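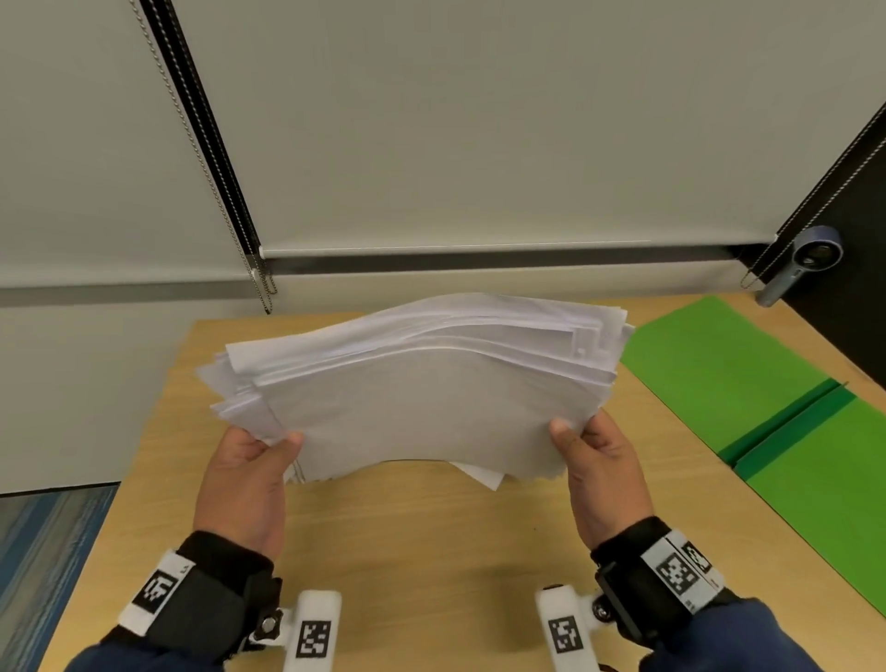

Heywood's town clerk has told the town council that a switch to paperless permit files will pay for itself by February, and the council voted 4-2 to take her word for it. The paper itself seems less convinced. A single handful of it is a thick, uneven bundle that bows in the middle when it is held up by the bottom corners, with sheets poking out along the side and a few more hanging below the rest. Two bright green folders lie on the same table. According to the clerk's office, 2,000 permit files are waiting for the same treatment, which means each one has to be pulled, squared up, checked for staples and scanned.

The plan, presented on 2022-11-23, gives the job to two part-time clerks and a records contractor, Skelwood. Clerk Kirsty Dawber said the files would be scanned in order of age, oldest first, and the originals shredded once a supervisor signs off on the copies.

"We are paying to store things that have not been opened in 19 years," Dawber said. "I can't defend that."

She may be right about the storage. The savings are harder to find. The figure in the council packet counts the rent on the off-site unit but leaves out the clerks' hours, and it assumes that every file can be fed through the scanner as it comes. Anyone who has tried to push a ragged stack of paper into a sheet feeder will have questions about that -- and so did Council Member Sheila Wragg, one of the two who voted no.

"Somebody has to straighten all those pages by hand," Wragg said. "I asked how long one folder takes. I was told it depends on the folder."

Pressed on the point, Dawber said a trial batch had gone "well" but that she did not have a time per file to share. The council did not ask for one before voting.

There is also the matter of last time. The town bought a document system called Jitesau six years ago with much the same promises, and residents were told then that permit histories would be available online. Some are. Joana Garcia, who does title searches for a living, said she still goes to the counter in person for most older properties.

"What's online is missing pages, or page three is upside down, or it's two houses mixed together," Garcia said. "With the paper I can at least see that something fell out."

Dawber said the new scans would be checked page by page against the originals. The contract, as posted, calls for checking a sample. Asked about the difference, a Skelwood representative, Ilse Janssen, said the company would "work with the town on quality expectations."

Shredding cannot begin until the council approves a retention schedule, and no draft has been posted. The files stay available at the clerk's counter in the meantime.

3 min read
14 shares
6 comments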